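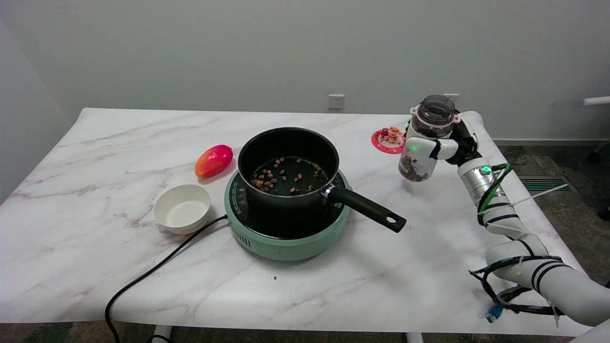 A saucepan on a mint-green induction cooktop, with a small white bowl to its left.

Who Owns the Right to Repaint a Commissioned Mural?

By Iraklis Nikolaidis
19th June
3 min read

Most mural contracts I review run to two pages. One page covers payment. The other covers paint, scaffolding and the date by which the wall must be finished. Very few say what happens when the owner of the building wants a different color scheme, and that omission causes more disputes than late invoices do.

Consider the Zodholm wall. The developer, Ondwood, paid a painter for a work on the side of a former grain store. The contract assigned "all rights in the artwork" to Ondwood. When a new tenant asked for a door through the lower left quarter, Ondwood cut the door. The painter objected and was told that the assignment settled the matter.

It did not settle it. A transfer of copyright moves the economic rights: the right to copy the work, to license it, to print it on a tote bag. In the United States, the painter's right to object to certain kinds of modification is a separate right. It can't be assigned. It can be waived, but only in a signed document that identifies the work and the uses covered. A general phrase about "all rights" was written for a different purpose, and a court may well read it that way.

Owners complain that this makes a wall unusable. I think the complaint is overstated. The statute already has a procedure for works that can be removed from a building, built on written notice and a period for the artist to respond. For works that can't be removed without damage, the parties may sign an instrument at the time of installation that deals with the risk. Both routes are cheap — far cheaper than the letters exchanged over Zodholm, a file that had reached 27 items by August.
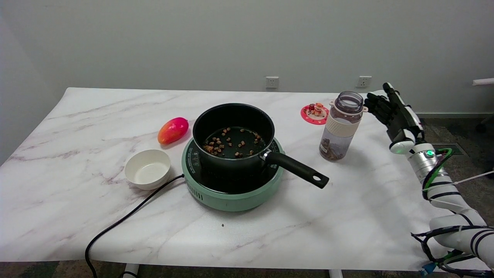
The same saucepan and cooktop, with a toy mango, a bottle and a red plate on the table.

My objection is to the way the waiver is now used. Laltia, a property manager with 29 painted walls in its portfolio, puts a full waiver in its standard form and offers no added fee for it. Artists sign because the alternative is no wall. A protection that disappears by default in every form contract protects only artists with enough bargaining power to do without it.

I would change two things. First, a waiver should state a price, even a small one, on a separate line. The number forces both sides to notice that something is being sold. Second, a waiver should expire when the building changes hands, unless the artist renews it. The Mathew arcade was sold soon after its ceiling was painted, and the painter found herself bound to a buyer she had never met, on terms agreed with a landlord she had trusted.

Ondwood's lawyers argue that expiry would depress the sale value of painted buildings. Perhaps it would, slightly. Buyers already price in easements, old leases and leaking roofs, and a mural with a living author can go on the same list.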